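Supper Trays Are Back at Javitz Hall!

Our February supper was a joy from start to finish, and the thing everyone wants to talk about is the trays. Denise Dobson found them for us (mint green, rounded corners, just the right size for a child's lap) and we now have 52 of them on the kitchen shelf.
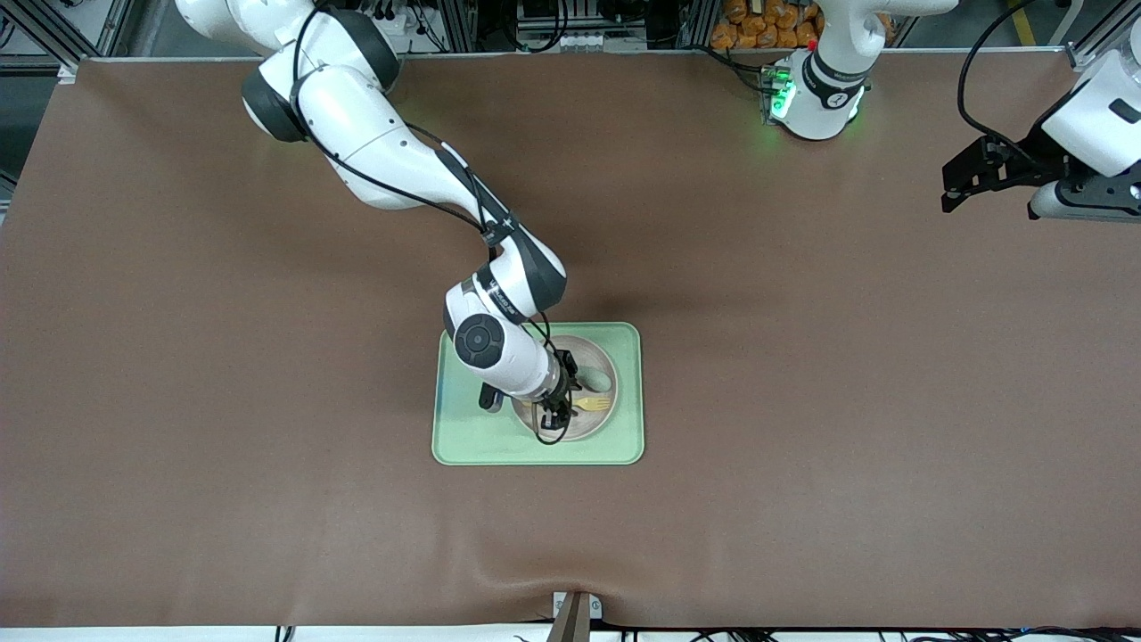 Denise likes the cutlery to go right in with the dish, so little hands can carry the whole lot to the table in one trip. It works so well! Dean Entwistle had the line moving by 5:30, and we served 200 bowls of soup before the bread ran out.

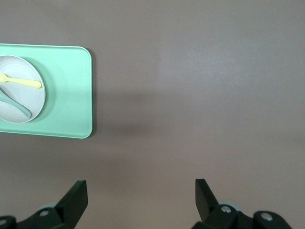

We still need small spoons, any color at all, the more cheerful the better. If you have extras in a drawer, drop them in the box by the kitchen door. Next month's supper is chili, with 3 kinds of cornbread, and Dean is already arguing for a fourth.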